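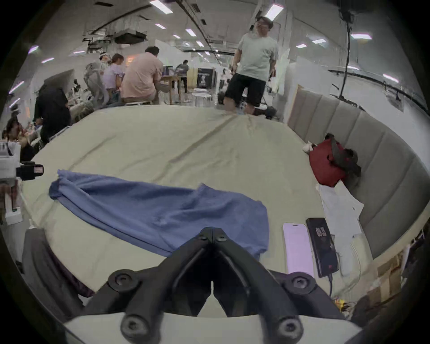 Phone and power bank on the bed, display at 09:55.

Rutkowska House Residents' Association
Minutes of the meeting held 27 June 2020

Present: Lorna Sutherland (chair), Fraser Mowat, Graciela Rivadeneira, Callum Semple (minutes)
Apologies: Kornél Boros

1. Minutes of the May meeting
Approved with one correction: under item 4, "riser" to read "rising main".

2. Electrical supply, east wing
FM reported on the load survey. Peak demand on the third-floor circuit exceeds the rating of the existing breaker when window units run together. Jumitz has quoted $1060 to replace the breaker and the feed to the landing panel. The work requires a shutdown of 3 hours. GR asked whether the landing lights would stay on. FM: no -- they share the panel.
Agreed to accept the quote. 72 hours' written notice to go to all units.
Action: FM

3. Charging of devices during shutdown
Residents to charge phones and battery packs beforehand. The lobby outlets are on a separate circuit and remain available. LS noted that extension cords are not to be run across the stairs.
Action: CS to add to the notice

4. Laundry room
Dryer 2 still trips on the high setting. Parts on order from Urnov. Dryer 1 unaffected.

5. Bicycle storage
KB's written proposal for 8 wall hooks was read. Wall construction to be checked before any drilling. Carried over.

6. Other business
GR asked for the intercom list to be updated -- two names are out of date.
Action: CS

Next meeting: date to be circulated by LS.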